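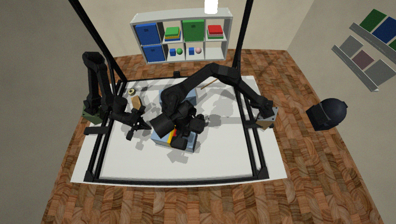

Plulwood: two-arm tabletop demonstrations, recorded in simulation

Data card and README, maintained by Iker Soler
Last edited 2024-06-29

What this is

Plulwood is a set of 752 episodes in which a person drives two simulated robot arms by remote control over a white table. Small objects get picked up, moved, passed from one gripper to the other, or put into boxes. All of it was recorded in Drandum, our in-house simulator. There is no real-robot data in this release, and if you came looking for it you can stop reading now and save yourself the download.

I built most of the recording side and I still have doubts about how much anyone should expect from a set like this. I've tried to put those doubts where you'll run into them before you train something.

What is in the download

Each episode folder holds:

- joint positions and gripper opening for both arms, at every control step
- the commands sent by the operator's controllers, before smoothing
- the commands after smoothing, as the simulator received them
- object poses
- rendered video from the overview camera and from each wrist
- a short text label for the task
- a result flag (read the section on result flags first)

The smoothed and unsmoothed commands differ more than you would like. The filter was tuned by feel, on one afternoon, by me. If your method is sensitive to small hand tremors, use the unsmoothed stream and do your own filtering. If it isn't, the smoothed one is easier to live with.

The setup

The table has a black metal frame, with one arm mounted on either side and both reaching in toward the middle. The two base blocks don't match. That is a leftover from two separate model imports, and it has no effect on how the arms move.

The loose items are simple: light blue-gray boxes, blocks, a tan ring, a thin stick, and a few small colored pieces. Where they start is random within limits. The limits are narrower than the size of the table suggests. The front part of the table gets very little use, and a policy trained on this data will behave as if it doesn't exist. We saw this with our own baseline and did nothing about it except write this paragraph.

The room around the table has a wood floor, a cubby shelf with bins and toys at the back, and panels on ledges along one wall. It was put in because someone argued that a furnished room would help a vision model cope with clutter. I have yet to see evidence for that. The room never changes between episodes, so a model can learn to ignore it in an hour, or worse, learn to lean on it. If you plan to claim anything about clutter, swap the background yourself. The room is a separate file and comes out cleanly.

How the demonstrations were made

Operators used Hutapea, a pair of small hand-moved arms on a desk. You move the small arms and the simulated arms follow. Squeezing a trigger closes the matching gripper. The operator watches a screen and has no sense of touch at all, and that shapes the data more than anything else in this card.

People who can't feel contact do odd things. They close a gripper, wait, look, open it, and close it again. They press blocks into the table. They pause before every handover. A good part of many episodes is hesitation, and imitation learning will copy hesitation as faithfully as skill. We talked about cutting the pauses out and decided against it, partly on principle and partly because our automatic cutter also removed the moments when an operator was lining up a grasp. There is a per-step "idle" column if you want to try. I would not trust it near a grasp.

There were 12 operators. Some had driven robot arms before and some had not. Each had a practice period that doesn't appear in the data. Operator IDs are included, and I'd ask you to use them: hold out whole people when you split. Splitting at random across episodes gives a nicer number, and the number means very little, as the same person's habits end up on both sides.

Tasks

There are 12 task labels. The list:

1. put the block in the near box
2. put the block in the far box
3. put the small red piece in a box
4. put the yellow strip in a box
5. take one item out of a box
6. move the ring to the other side
7. hand the block from left to right
8. hand the block from right to left
9. hand the stick across
10. steady a box with one arm, fill it with the other
11. slide a box toward the middle
12. clear the middle of the table

Numbers 1 and 2 are nearly the same task. "Near" and "far" are from the overview camera's point of view, and the wrist cameras have no way to know that. Number 12 was never properly defined. Operators had different ideas of what "clear" meant and we let them. Treat it as free play with a label on it.

Handing the stick across is the hardest of the lot. The stick is thin and the contact model in Drandum doesn't treat thin things well. You will find episodes where it rolls out of a closed gripper for no good physical reason, and others where it stays put when it plainly ought to fall. A policy can learn to exploit the second kind. Please don't report results on task 9 as if they say something about sticks.

Result flags

The flag says "done" or "not done." It was set by the operator pressing a key at the end of each run. Operators are generous graders of their own work.

I went back over a sample and disagreed often enough to be bothered by it. For 21 episodes I changed the flag from "done" to "not done" and kept the old value in a column called flag_original. The rest of the set has not been checked by a second person. The object poses are all there, so you can write your own success test, and I'd trust a blunt one (is the block inside the box, yes or no) over our flags.

Not-done episodes are kept in the release. If you filter them out, say so when you publish.

Baseline

Mida is the small imitation model we trained as a sanity check. It takes the three camera views and the joint positions and predicts a short run of joint targets. It does well on sliding a box and poorly on every handover. The weights are included so you can confirm that your loader works. They aren't a bar to clear, and beating Mida is no reason to write a paper.

Single still images from this set can mislead. Both arms bunched over a box looks like teamwork, and in plenty of episodes one arm is just in the way. Watch whole runs before you decide what the operators were up to. The arms also block the overview camera a lot, and boxes and small pieces disappear behind a wrist right when they matter.

Will it carry over to a real robot?

I don't know, and I'm wary of anyone who says they do from simulated data alone. Lighting is fixed. The table surface is clean and evenly white. The arms have no play in the joints and the cameras never get bumped. We have not run any policy trained on Plulwood on hardware. If you do, please write and tell us what happened, above all if it went badly.

Known problems

- Wrist video and joint data drift slightly out of step in the longest runs. Use the step index, not the video time.
- Shadows sometimes lag the arms by one rendered step.
- Gripper opening is clipped at the closed end, so "holding something thin" and "holding nothing" can read the same.
- A few early episodes have left and right swapped in the text label. The joint data is right and the label is wrong. Fixes are planned for the next release — no date yet.
- The trigger on one of the Hutapea units stuck during part of the recording. Affected episodes are marked trigger_fault.

Loading

Unpack the archive, keep the folder names as they are, and point the loader at the top folder. The loader checks every file on first use and will refuse the whole set if one is missing. I know that is annoying. The quiet alternative cost us most of a training run.

Contact

Send bug reports to the project tracker with the episode ID and the step index. Reports without an episode ID usually sit there until someone asks for one.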